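Stadero Wire Mesh Basket, Black
Shelf and countertop storage / Baskets and trays
Sold by Drararwood Housewares

Overview

The Stadero is an open-top basket for drinkware, small jars and other upright items that need to be carried or stored together. It is formed from thin black wire crossing at right angles, with heavier rod at the top rim and around the curved end. The floor is mesh as well. Crumbs and drips pass through it, so a tray or folded towel is recommended on surfaces that mark easily.

The basket ships fully assembled. There are no liners, dividers or feet in the box.

Specifications

Style: open-top, long sides, rounded end wall
Body: black wire mesh, square openings
Rim: black rod, heavier than the mesh wire
Mesh floor: yes
Finish: powder coat, matte
Clearance height above shelf: 200 mm minimum recommended for tumblers
Maximum evenly distributed load: about 6 kg
Indoor use only
Carton contents: one basket, one care card

Loading

Place the heaviest item first and keep it near the middle of the floor. Stand tumblers on their bases. A tumbler with a narrow base and a wide upper body takes up more room at the top than at the bottom, so space a row by the upper diameter. Two wide tumblers that clear each other at the floor may still touch higher up, and coated finishes will rub in transit.

Jars under 70 mm across can be stood in a double row. Flat lids and straws should be kept in a separate container. Straws will work through the openings when the basket is carried.
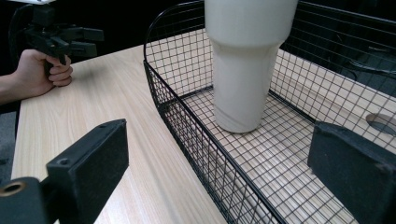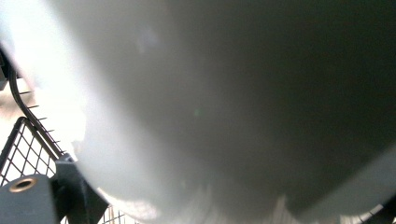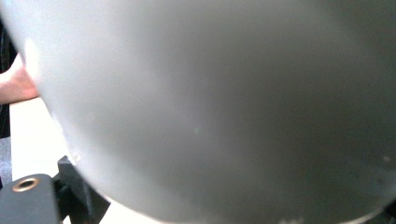
First picture: pale off-white tumbler standing on the mesh floor. Tumbler not included.

Can the basket go in the dishwasher?
Hand washing is recommended. Dishwasher detergent dulls the powder coat over repeated cycles and can open the finish where the wires cross. Use warm water, a soft brush and mild soap, then towel dry along the rim.

Placement

On a countertop, set the basket at least a hand's width back from the edge. On open shelving, place the long side parallel to the front of the shelf and check that the entire floor is supported. The basket is not intended to bridge two rails or hang from its rim.

On glass or lacquered surfaces, use the Rey felt strips (sold separately, pack of four). Cut to length and press onto the underside of the outer rods. Leave the strips for a full day before loading. They are not washable and should be removed before the basket is cleaned.

Removing items

Lift tall items straight up until the base clears the rim. Tilting a tumbler inside the basket brings its upper edge against the mesh and can pull the wall out of line over time. A wall that has bowed slightly can be pressed back by hand with the basket empty.

Finish and wear

Light marks on the floor wires are normal after regular use with ceramic or metal bases. Bare metal should be touched up before the basket is used in a damp area. Aveck touch-up pen in matte black is a close match; a slight difference in sheen may be visible on the rim.

Load test notes

The sample basket was tested by Getachew Gudeta with 1,006 lift-and-set cycles at rated load. No joint separation was found. Coating wear was limited to the two outer floor rods. A second sample was loaded at one end only and showed a permanent lean in the end wall. End loading is excluded from the warranty.

Ordering

Single baskets ship from stock. Cartons of 12 are made up on request; orders received by noon Thursday leave the following week. The current run is 400 baskets, all black. A white version is planned but has no item number yet.

Trade orders: Efua Essien, Drararwood Housewares
Spare parts and finish claims: Nathalie Maes

Returns are accepted unused, in the original carton, with the care card.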